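Noticeboard > Get Involved > Calls for Participants > Gripper trials

Come and drive our arms for a morning (paid, and you don't need to know anything)

Hello! I'm Rima Matar and I look after the gripper comparison at Kakley. We've got two sets of fingers that we can't agree on - the stock pair that came with the arm, and a newer pair from Niltodus with a softer grip - and I've reached the point where my own opinion is worthless, as I've used both far too much. So I'd like fresh hands, please.

We need nine people. You'd come in for one session, steer the arm with a hand controller, and work through a set of small kitchen jobs with each pair of fingers: moving a cup, handling capsules at a coffee machine, that sort of thing. Umesh Kushwaha will sit with you the whole time and swap the fingers over halfway. Afterwards you fill in a short form and tell us what annoyed you (do be rude, it helps more than politeness).

A session lasts 129 minutes if you do every job, breaks included. Yes, we timed it. You can stop whenever you like and you'll still get the full fee, paid by bank transfer.

Who can apply? Anyone over 18 who can sit at a desk and use both hands on a controller. Left-handers, I'd especially love to hear from you - so far we've only had one and she found a button layout problem in seven minutes flat! If you've worked with arms before, that's fine too, but say so when you write, as we're keeping those results separate.

We're running sessions through February, mornings only, in the Hattar building, second floor. There's a lift. Bring reading glasses if you use them, because the wrist camera view is on a fairly small monitor.

To put your name down, send me a few lines with the mornings you can do and whether you're left- or right-handed. I'll be answering on Friday.
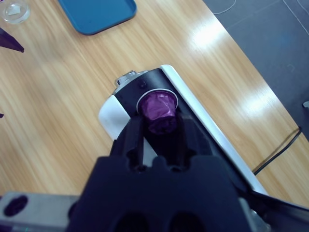

Elie Aoun: I'd be up for this, and I'm left-handed. Do we get a practice run with each set of fingers before the timed jobs start, or is it straight in?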